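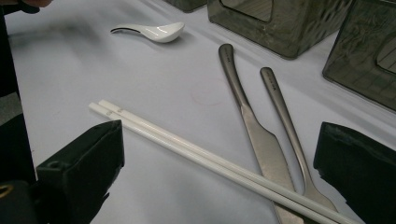 Cahier d'atelier, 15/11/2025

Tri des couverts, bacs fumés translucides. Une série : cuillère en céramique, baguettes, couteau, fourchette. Je voulais fixer un ordre de rangement avant la livraison pour Castdale en December, pardon, décembre. Quatre passages ce matin, tous avec les baguettes en premier. Elles prennent la longueur du bac et se calent en biais.

Couteau et fourchette ensuite, ensemble, même bac.
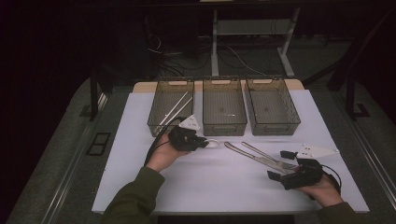 Ximena Barrientos préférerait séparer l'inox de la céramique, à cause de l'émail. D'accord pour essayer, il reste un bac.

Les baguettes roulent peu, bouts carrés. Je les prends une par une.
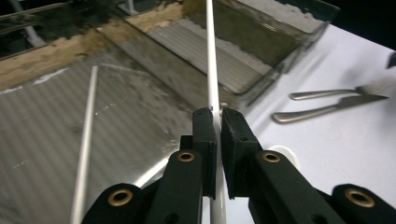
Baguette blanche, prise verticale.

Après-midi : même série, départ en vrac sur la table blanche. 385 s pour six passages. À refaire avec la cuillère en dernier, et demander à Kwaku Sowah s'il garde les bacs Masedgate.

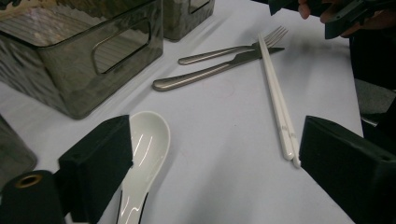

Cuillère, baguettes, fourchette et couteau sur la table.

Reste à noter la place de chaque bac au crayon.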